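Chapter 7
Sorting and Storing Small Household Items

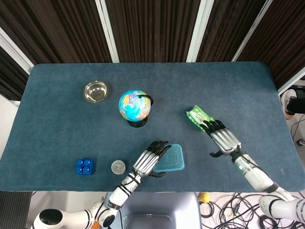

A household gathers small articles faster than it finds places for them. Food packets, bowls, toys and ornaments come to rest on the nearest table, and the table is then lost to its proper uses. This chapter deals with the clearing of such a surface and with the choice of containers for what is taken from it.

Students should already be familiar with the rules for dry food storage set out in Chapter 2. Those rules apply here without change. Packets of food are dealt with first and are kept apart from toys at every stage. A shallow plastic box with clear sides is suitable for packets, as the contents can be checked without handling.

Metal bowls are returned to the kitchen and washed before they are put away. Building bricks go into a box of their own. Articles meant for display, such as a desk globe, are dusted and given a fixed place on a shelf, where they are not used as bookends.

The method taught in this chapter follows the course notes of Neusa Brito and Georges Hourani, with minor changes to the order of work. Terms printed in bold are explained in the word list on page 156.

7.1 Clearing the surface

Before any article is moved, decide where each group is to go. Containers should be set out within easy reach of the table, with their lids removed.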